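Two weeks in a serviced apartment: the numbers

21/06/2023

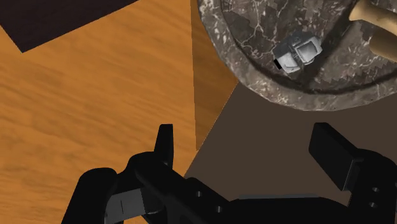
I spent two weeks in a serviced apartment in Viltthorpe for work, and I kept notes. The booking sites have plenty of reviews that say "lovely stay" or "never again". I wanted to know what the place cost, what worked, and what I would ask before booking again.

The building is called Rundemeck House. It has 105 units on 3 floors plus a ground level with reception, laundry and a small gym. Mine was on the second floor at the back, facing a parking lot and a row of garages. I had asked for a quiet room in the booking form and again by email. The email got an answer, the form did not.

Cost first. The total was 2,294 for fourteen nights, taxes and the cleaning fee included. The rate shown on the first search page was lower, as the cleaning fee only appeared at the last step. There was also a deposit hold on my card, released nine days after checkout. If your card has a low limit, plan for that hold, especially if you have a rental car hold running at the same time.

Check-in was by code. The code arrived by text at two in the afternoon and worked on the street door but not on the apartment door. Reception opens at eight and closes at six, so this was fixed in ten minutes. Someone arriving at nine in the evening would have been calling the emergency number, and I can't say how quickly they pick up.

The bed was a firm double, two mattresses pushed together under one topper. The gap could be felt if you slept in the middle. Pillows were thin. There were two more in the closet, also thin, and stacking them gave an acceptable height. Blackout curtains covered the window fully apart from a strip on the left side.

Heating and cooling ran from one wall unit made by Harnine. The remote has a timer that resets whenever the unit is switched off by hand. It took me three nights to work this out. The procedure is: set the temperature, set the fan to low, set the timer, and then leave it alone. On low it is quiet enough to sleep through. On medium it is not. The drain line ticks for a few minutes after shutdown.

The kitchen had a two-ring hob, a combination microwave, a fridge with a small freezer box, and a kettle. The kettle is rated at 2,000 watts and shares a circuit with the hob. Running the kettle with both rings on high trips the breaker, which is behind a panel by the front door. I did this twice. There was one sharp knife, no colander, and a can opener that only worked left-handed. I bought a cheap colander and left it in the cabinet under the sink, so the next guest is welcome to it.

Water pressure in the shower was good before seven in the morning and weak from then until nine. Hot water never ran out. The bathroom fan is wired to the light and runs on for several minutes. If you get up at night, use the small light over the mirror, which is on its own switch.

The internet connection was fine for video calls at the desk and poor in bed. The router sits in the closet by the door, with a concrete wall in between. I moved it to the top shelf and that helped a little. There is a network socket behind the desk and it is live, though the welcome folder doesn't mention it. Bring a cable.

Laundry is on the ground level. Four washers, four dryers, card payment only. The dryers need two cycles for jeans or towels. Linens were changed once, at the end of the first week, and trash was collected on the same day. Between those visits you carry your own bags down to the bins behind the building - the side door locks behind you, so take the key card.

Noise was mostly from the garages, where somebody starts a van at half past five. Inside, I could hear doors closing in the hallway but not voices. The elevator is next to the even-numbered units, so ask for an odd number.

For food, the supermarket is a seven-minute walk. I ate at the Benjelloun, the restaurant on the corner, four times. The lentil soup is good and they don't mind if you sit alone with a laptop before the dinner crowd comes in.

I stayed in Viltthorpe once before, in January, at a regular hotel near the station. The nightly rate there was slightly higher and included breakfast. For anything under five nights I would go back to the hotel, as the cleaning fee here is the same for a short stay as for a long one. Beyond a week the apartment comes out ahead, mainly on meals.

I have emailed them about the strip in the curtain and the note on the network socket. They replied that both have been passed on to maintenance.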